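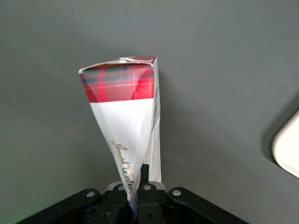

Wrist camera view: the two-finger gripper closed on a folding carton.

Tondlow Hand-Guided Teaching Kit
Manufacturer: Drernitau
Category: Robot teaching and remote operation

Overview

The Tondlow kit allows an operator to teach a robot arm a handling task by moving the arm directly or by guiding it from a remote handle. The arm records its joint positions, the opening of the gripper and the view from the wrist camera for the length of the demonstration. Recorded demonstrations may be replayed on the arm, edited, or exported for the training of a control policy.

The kit is intended for packaging laboratories, technical colleges and research groups that handle thin-walled goods such as cartons, pouches and paper cups. Goods of this kind give way under the fingers, and the correct closing point is often easier to show than to program.

Teaching by hand

In hand mode the arm is balanced so that it may be led with light pressure at the wrist. The operator opens and closes the gripper with the rocker switch on the guide ring. Recording begins when the ring is squeezed and ends when it is released. Both hands should remain behind the ring while a recording is in progress, so that the fingers and the object stay visible to the camera.

Teaching by remote control

In remote mode the operator holds the Musto handle, which is supplied with the kit. The trigger sets the gripper opening in proportion to its travel. The wrist camera picture is shown on the operator's screen with a delay indicator in the upper corner. The motion scale may be reduced to one quarter for close work near an object.

Operators new to remote mode commonly close too far on soft cartons. The closing limit can be set before a session and is stored with each recording. A crushed carton should be replaced before the next demonstration unless deformed goods are part of the task being taught.

Contents of the kit

Guide ring with rocker switch
Musto remote handle with wall charger
Wrist camera with bracket
2 sets of gripper fingers
4 mounting screws and hex key
Recording software, single workstation license
Printed operator's guide

Specifications

Stored demonstrations per project: 2000
Handle weight: 400 g
Gripper type: parallel, two fingers
Export: joint data, gripper data and camera video, with shared time marks

Training and support

An introductory course is held at the Baranauskienė training center and is included in the purchase price for one operator per kit. Additional places may be booked separately. The course is led by Gediminas Stankevičius and covers both teaching modes, the setting of closing limits and the review of recordings. The December session is reserved for colleges.

Technical inquiries concerning mounting plates for older arms should be addressed to Sylvain Guérin, Product Support. Please state the arm model and the controller version.

Spare finger sets and replacement handles are listed under Accessories.

Page last revised 9 Mar 2024.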